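**Drundstead Residence Services**
Thread on end-of-season clothing care, 09/09/2009

**1.** Drundstead Residence Services reminds all residents that the September change of bedding and clothing begins this week. The posts in this thread set out how garments should be sorted, folded and handed in.

**2.** The service is open to all 152 apartments in the Bodden and Magsi buildings. Residents who completed the form in the spring do not need to complete it again.

**3.** Please sort clothing on the bed and keep it off the floor. Strip off any blanket that is due for the laundry first. A flat, made bed gives enough room to fold a sweater properly, and the pillows may stay where they are.

**4.** Knitwear is to be folded and never hung. Lay the garment face down, bring each sleeve straight across the back, fold the sides in, and then fold up from the hem. Sweaters stored on hangers over last winter accounted for 17 of the repair requests we received.

**5.** Jeans and other heavy items should be folded separately and placed at the bottom of the storage box. Knits go on top. Scarves may be rolled.

**6.** Each apartment may hand in up to 44 garments. Bed linen does not count toward this limit. Quilts are accepted only in the large zippered bags supplied by Gandinent, which may be collected from either front desk.

**7.** A correction to the printed notice: the Magsi desk closes at 6 p.m., and the Bodden desk at 7 p.m. The notice posted in the elevators has these reversed. We regret the error.

**8.** Items with loose buttons, pulled threads or open seams should be set aside in a separate pile. Attach a paper tag with your apartment number. Safety pins must not be used on knits.

**9.** Garments must be clean before they are boxed. Moths are drawn to food and skin oils left in wool, including marks too faint to notice. Cedar blocks are permitted. Mothballs are not.

**10.** We have ordered about 300 storage boxes for the season. Should the supply run short, a second delivery is expected before the end of September, and apartments on the waiting list will be served in order of request.

**11.** Striped knits are best folded with the sleeves laid flat before the body is turned in. Folded piles can be kept along the far side of the bed while the remaining pieces are dealt with.
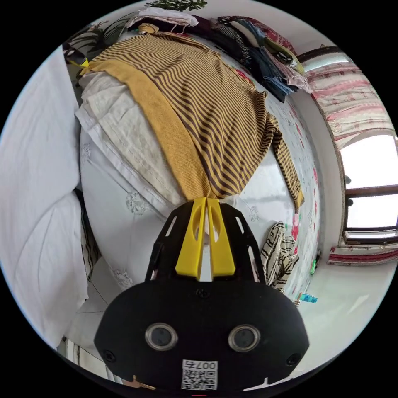

**12.** One resident of the Bodden building wrote to us that folding a thick sweater in thirds leaves a hard crease across the chest by spring, and that she has better results rolling hers around a clean pillowcase. We thank her for the suggestion. Rolled knits will be accepted, provided that they fit in the box with the lid fully closed.

**13.** Collection begins at the Magsi building and continues at Bodden the following day. Boxes should be left inside the apartment door with the lid label facing up. Please do not leave boxes in the hallway.

**14.** Questions about lost tags or damaged boxes should be directed to the front desk of your own building. Replies to this thread are read each morning.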